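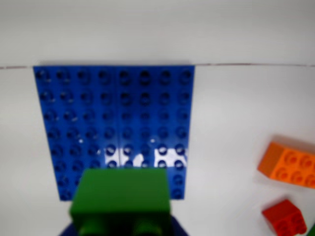
Cleaning big toy bricks and baseplates

I've read plenty of advice on this and I don't trust most of it. The favourite is the dishwasher, bricks zipped in a mesh bag. I tried it with 17 green bricks and two came out too loose to grip. Maybe they were loose before. I'm not running it again to find out.

Vinegar soaks? Brodie Sheehan swears by them. I did half a tub in vinegar and half in plain dish soap and couldn't pick one lot from the other.

What I do now:

Shake the crumbs off outside.

Fill the laundry sink with lukewarm water and a squirt of dish soap. Leave the bricks for 9 minutes or so, or until you remember them.

Go between the studs of the baseplate with an old toothbrush. Wiping across the top with a cloth only cleans the top. If there's a groove down the middle, run the bristles along it.

Rinse, then stand the plate on its edge on a towel overnight. Bricks dry studs up.

Skip the "colour reviving" sprays. On a shiny blue plate it's hard enough to tell grime from glare, and I suspect that's how they sell the stuff.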